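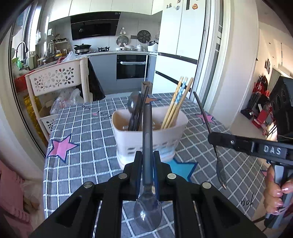 Post rápido que tenho de sair daqui a 50 minutos e ainda não jantei.

A pergunta que me fazem sempre, no trabalho, na família, no grupo do prédio: então e quando é que o robô arruma a cozinha? Resposta curta: ainda não. Resposta comprida, a que se segue, escrita à pressa.

Guardar talheres. Parece a tarefa mais parva do mundo. Pega na colher, mete no copo, próxima. Uma criança de quatro anos faz isto a cantar. E no entanto é das coisas que mais me dão que pensar, porque tem lá tudo o que é difícil para uma máquina.

Primeiro o metal. Reflexos. A câmara vê um risco de luz e acha que a colher acaba ali. Depois a forma: um cabo fino é uma coisa, a concha é outra, e se a pinça agarra no sítio errado a colher roda. Nós corrigimos com a ponta dos dedos sem pensar. Dois dedos paralelos não têm ponta dos dedos, têm força e pouco mais (há quem ponha sensores de tacto, sim, eu sei, já lá vou).

Depois o copo dos talheres. Se estiver vazio, fácil. Mas um escorredor a sério já tem coisas lá dentro, pauzinhos de madeira de um lado, uma colher grande do outro, cabos inclinados para onde calha. A colher nova tem de entrar no espaço que sobra. Bate num cabo, empurra, desvia, tenta outra vez. Um braço programado à moda antiga bate e pára. Ou bate e não pára, que é pior.

E a toalha! Ninguem fala da toalha. Nos laboratórios a mesa é lisa e cinzenta. Em casa é aos quadrados com estrelas cor-de-rosa, tem migalhas, e a estrela do padrão é tão nítida como qualquer objecto. Para nós é fundo. Para um modelo que nunca viu aquela toalha, sei lá.

Daí eu gostar tanto da ideia de pôr as pinças na mão das pessoas. Pessoa a fazer a tarefa, com a pinça, na cozinha dela, com o wok no fogão e os sacos de plástico na prateleira. A máquina aprende da bagunça verdadeira. A Pui-shan Chang, com quem discuto isto desde setembro, acha que é o único caminho e que 200 cozinhas diferentes valem mais do que um milhão de repetições na mesma bancada. Eu concordo a meias. A variedade ajuda, claro, mas uma pessoa com uma pinça continua a ser uma pessoa — compensa com o ombro, com o pulso, espreita de lado. O braço montado numa base não espreita.

A Zamfira Husar, que trabalha na linha de embalagem da Fedham, ri-se disto tudo. Lá têm uma célula que mete peças em tabuleiros, 3.571 por turno, sem falhas que se vejam. Mas as peças chegam todas viradas para o mesmo lado, sempre a mesma luz, sempre o mesmo tabuleiro. Perguntei-lhe o que acontece se alguém trocar o tabuleiro por um dois centímetros mais alto. "Chamamos o técnico." Pois.

Na fábrica arruma-se o mundo para a máquina. Em casa ninguém vai arrumar o mundo para guardar uma colher, senão guardava logo a colher.

Fiz uma conta tonta com o cronómetro do telemóvel: a esvaziar o escorredor cá de casa demorei 86 segundos, com a rádio ligada e a responder à minha filha. Quando um robô fizer isso em dez minutos, numa cozinha que nunca viu, sem entornar nada, eu já fico contente. A sério. Dez minutos, e eu no sofá.

Sobre os sensores de tacto fica para outro post, afinal não tive tempo. Se alguem tiver experiencia com a pinça da Hulura digam nos comentários, só li o folheto e o preço não vem lá.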